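Folding table

A folding table is a flat surface kept for the sorting, smoothing and folding of clean clothes. It may be a piece of furniture made for the purpose or an ordinary work table given a temporary covering. Folding tables are found in laundries, clothing shops and larger households, and are generally set at about hip height.

Covering and marking

Plain brown kraft paper is a common covering. It is cheap, hides joins in the table top and can be replaced when it tears. Many users then divide the surface with strips of coloured masking tape. The resulting rectangles serve as a guide to the finished size of a folded piece and help to keep edges square. In the Hustulport laundries, paper was traditionally changed every December, while the Clivum practice was to renew it whenever the tape began to lift.

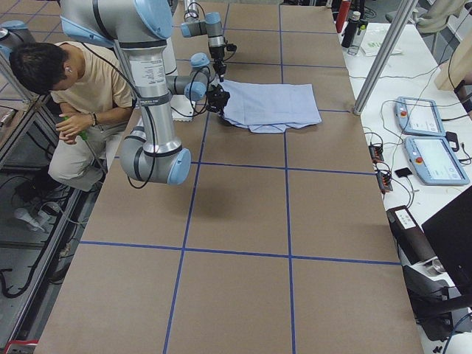 Folded light blue cloth on a table covered in kraft paper and marked with blue tape.

Use with shirts

Button-up shirts are regarded as the most demanding of everyday garments to fold – the collar, front and sleeves must all be brought into one rectangle. In the usual method the shirt is buttoned and laid face down, each side is turned in towards the middle with its sleeve laid along the fold, and the tail is brought up in one or two turns. On striped cloth the direction of the stripes shows where one layer ends and another begins, and a crooked fold is easily noticed. 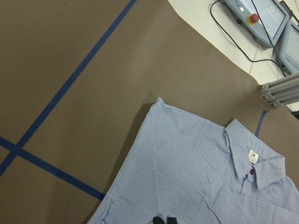

Zerrin Güneş has objected that a taped grid teaches the folder to follow the table and neglect the garment, and that shirts of different sizes should not be forced to one measure. Her preferred surface is bare paper with a single line for the collar. The Tuncer manual takes the opposite view and recommends a grid of 32 rectangles for shared tables, with the tape pressed flat at every crossing.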